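Gindham Countertop Wine Preserver, Two-Bottle
Sold by Wustgate Cellar Supply

Price: $37 off when ordered with a case of wine
Availability: In stock, ships in 2 business days

The Gindham holds two open bottles upright and pours from each through its own spout. A food-grade argon cartridge fills the space left in the bottle as the wine comes out, so the wine that remains isn't sitting under air. Most reds and whites keep for 15 days after opening. Delicate older bottles should be finished sooner. Sparkling wine should not be used in this unit.

It was made for people who want a glass with dinner without committing to the whole bottle, and it also suits small tasting rooms that pour a limited list. We use two of them at our own counter for the Ambrosio whites.

Temperature
The left and right chambers are set separately. Each one can be held anywhere from 45 to 64 degrees Fahrenheit. The cooling is slow, so chill a white in the refrigerator first and then move it over. The unit will not bring a room-temperature bottle down in time for dinner.

Pouring
Press once for a taste, twice for a half glass, or hold for a free pour. The taste setting can be changed in the menu. If the pour slows down, check the cartridge before anything else — a low cartridge is the usual cause. The pickup tube should reach nearly to the bottom of the bottle. Magnums and half bottles do not fit.

Cleaning
Run a glass of warm water through each spout when changing bottles. The spouts and drip tray lift off and can be washed by hand with mild soap. Do not put the tubes in the dishwasher. Old port and other wines with heavy sediment should be decanted first, then returned to a rinsed bottle.

Power
The power supply is made by Voltaton and plugs into a standard household outlet. Leave 5 inches behind the unit for air. The fan runs most of the time and is about as loud as a small refrigerator.

In the box
Preserver, two pickup tubes, two stoppers, drip tray, power supply, one argon cartridge, printed guide. Replacement cartridges are sold singly or in a box of 5.
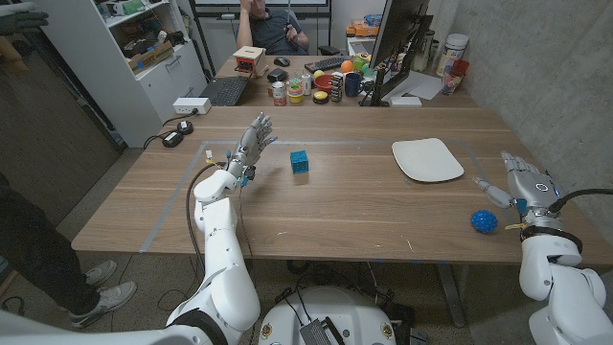
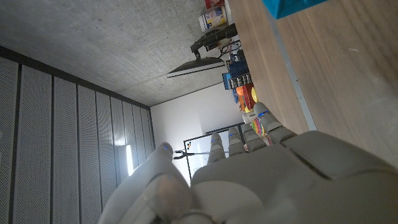
Shipping and returns
Orders placed before noon go out from our warehouse the next business day at the latest for cartridges, and within 2 business days for the preserver itself. Cartridges travel by ground only and can't be sent to a post office box. An unused preserver may be returned within 37 days in its original carton. We can't take back cartridges once the seal is broken.

The warranty covers the cooling system and pump for 2 years. Spouts, tubes and stoppers are wear items and are not covered — spares are listed under Gindham parts. Please have the serial number ready when you write to us. It's on the underside, next to the power socket.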